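The winter I moved to Mernwood I was thirty-four and broke and pretty sure I was done with people. So of course I rented the top half of a house on Crabtree with a landlady who knocked. She knocked for everything. Mail, soup, a moth she'd found on the stairs and thought I might like to see (it was a good moth, I'll give her that).

Her name was Anayeli Olvera and she'd lived in town her whole life, except for one year in Tidlow, which she talked about the way other folks talk about prison.

"The water there tastes like keys," she told me. That was all I ever got out of her about Tidlow.

I'd come up for a job at the Wimine office, answering phones for the bus line. It was supposed to be a quiet job and it was. Most of the calls were from people who wanted to know if the 9 o'clock bus was running, and I'd say yes, and they'd say are you sure, and I'd say yes again. Then one night in January I got a call from a man who didn't want the bus at all. He wanted to know if we still had his brother's trumpet.

I said sir, when did he leave it on the bus?

"Thirty years ago," he said. "Well, 30 years this month."

I should have told him no. Instead I put on my coat and went down to the basement, where the lost and found lived, and I swear to you there were shelves back there that hadn't seen a light bulb since before I was out of diapers. Umbrellas, one ski, a wedding dress in a bag. Every item had a paper tag with a number on it. I pulled out tags till my fingers were black, and way at the back, under a pile of raincoats, I found a trumpet case with 3,234 written on the tag in blue pencil.

I didn't call him back right away. I don't know why! I carried the thing home on my lap and sat at the kitchen counter with it and didn't open it. 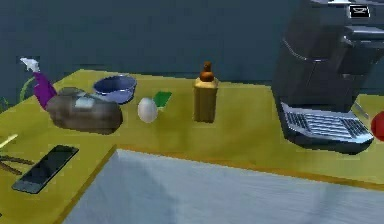
Anayeli knocked, naturally. She'd heard me come in heavy on the stairs. I told her the whole story while she stood there in her slippers, and she got quieter and quieter, and then she asked me what the brother's name was.

I said the man hadn't told me.

"Was it Beto?" she said.

She sat down. She put one hand flat on the case like you'd put a hand on a dog. He used to play at the dances, she said, and he charged 400 dollars for a wedding and nothing at all for a funeral, and one January he got on the bus to Tidlow and she went after him, and that was her year.

I still had the man's number on a piece of paper in my pocket. I slid it across to her and went to find my phone, and when I came back she already had the latches open.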